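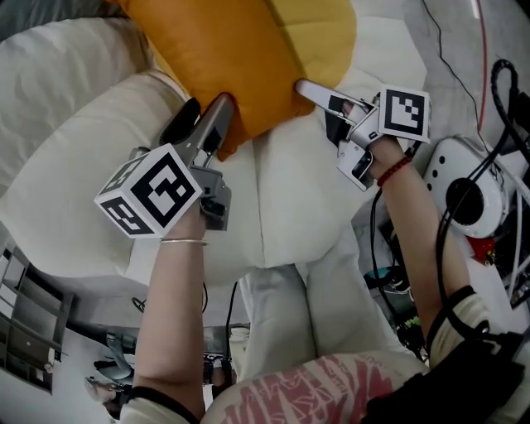 By Maksymiv

Notes on the Final Quarter and the Outlook for Savers
December 2018

The purpose of this note is to set out my view of the markets at the close of the year and to record the changes I have made to my own holdings. Readers of earlier notes will know that I entered the autumn with a larger share in stocks than I now consider suitable. That position has been reduced. The present note explains the reasoning and corrects one statement in the previous outlook.

The main development of the quarter has been the fall in share prices across most of the developed markets. Declines were already visible in October, and the recovery that many commentators had expected for November was weak and short. The technology companies, which carried the indexes for much of the year, have given back a good part of their gains. Smaller industrial companies have fared worse. In my own portfolio the weakest holding was Femel, the maker of pumps and valves, which stands 23 percent below the price I paid for it. I have not sold. The order book described in its last report is sound, and the debt falls due in small amounts over several years.

Interest rates remain the central question. Short-term rates in the United States have risen steadily over the past two years, while yields on longer bonds have moved very little in recent weeks. The gap between the two is now narrow. A narrow gap has often come before slower growth, although the time between the signal and the slowdown has varied so widely that I would not act on it alone. It is, however, a fair reason to ask whether one is being paid enough to hold long bonds. At present I do not believe so, and I have placed new money in shorter maturities.

Trade policy is the second matter. Tariffs have raised costs for importers, and a number of firms appear to have brought purchases forward in order to avoid further increases. If that is correct, the figures for the second half of the year will look stronger than the underlying demand, and the first months of next year will look weaker. I would advise readers to treat both sets of numbers with care.

In the previous outlook I wrote that falling oil prices were likely to be positive for the economy as a whole. That statement was too broad. Lower fuel costs do leave households with more to spend, but drilling and pipeline investment has become a larger part of American business spending than it was a decade ago, and a sustained decline in the oil price would reduce it.

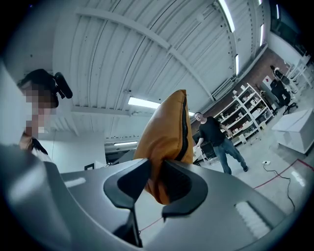

The effect on employment would be limited to certain regions, and those regions also tend to have local banks with a high share of energy loans. I hold no such banks and do not intend to buy any before the spring.

Conditions in Caltwood, where I live, give a more favorable impression than the markets do. Two of the larger employers are still hiring, and commercial rents have held firm. House sales have slowed, and sellers are waiting longer for an offer, which I attribute mainly to mortgage rates. One town is of course a poor guide to a national economy, and I mention it only because several readers wrote to ask.

A further question from readers concerned Prastuteo, the savings plan that I discussed in the summer. The annual charge has been lowered, and the minimum opening deposit is now $1000. These are improvements. The plan still invests almost entirely in domestic stocks, and I continue to regard it as unsuitable for any person who will need the money within five years. Those with a longer horizon may wish to compare it with a plain index fund before making a decision.

My own allocation at year end is as follows. Cash stands at 17 percent, up from 15 percent at the end of September. Short-term bonds have been increased at the expense of stocks, and the remaining stocks are divided between domestic and foreign companies in the same proportion as before. I have made no purchases in emerging markets, where valuations are attractive but the strength of the dollar remains a burden on borrowers.

The next outlook will be published in February, once the annual reports of the companies I follow are available. Nothing in this note should be taken as personal advice. Questions may be sent through the contact form, and those of general interest will be answered in the next issue.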